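Site de Plalley, salle Brunari
Fiche de contrôle du mobilier et du poste de tri
Passage du lundi, 8 h 15

Cocher chaque point. Noter en commentaire tout écart, même corrigé sur place.

1. Accès et sol
[x] Passage dégagé jusqu'à l'issue : conforme.
[x] Revêtement sans accroc ni bord relevé : conforme.
[ ] Seuil de porte : vis manquante côté couloir. Signalé en octobre, toujours pas remplacée. À relancer auprès de Bosano.
Commentaire : produit de nettoyage changé, attendre le séchage complet avant d'ouvrir la salle.

2. Éclairage et électricité
[x] Luminaires : tous fonctionnels.
[x] Prises murales : caches en place.
[ ] Rallonge de l'armoire : gaine pincée à 338 mm de la fiche. Retirée du service, étiquette rouge posée.

3. Rangement
[x] Armoire Kauppinen fixée au mur, portes fermant à clé.
[x] Charges lourdes en bas.
[ ] Étagère du haut : cartons en débord. Remis en retrait pendant le passage, à revoir la prochaine fois.
Commentaire : l'inventaire des bacs n'est pas joint au classeur. Demander un double à l'accueil.

4. Table de travail
[x] Stabilité : pas de jeu en appuyant sur les quatre coins.
[x] Plateau blanc : lisse, sans éclat relevé au toucher.
[x] Angles arrondis : conforme, aucune protection à ajouter.
[ ] Patins : un patin usé, à changer. Référence notée au dos de la fiche précédente.
Commentaire : ne pas utiliser d'éponge abrasive, le plateau est mat et se marque vite. Les objets de tri, dont le jaune orangé et le rouge orangé, restent sur la table entre deux séries et sont ramassés en fin de journée.
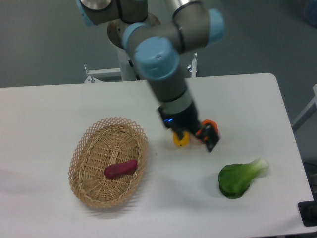
5. Objets de tri
[x] Surfaces propres, pas de fissure.
[x] Lavage à l'eau savonneuse inscrit au cahier.
[ ] Bac de retour : couvercle absent.

6. Suites à donner
Seuil de porte : Bosano, priorité haute.
Rallonge : remplacement à l'identique.
Patin et couvercle : prochaine commande groupée.
Classer l'original dans le classeur de la salle, copie au bureau de Plalley.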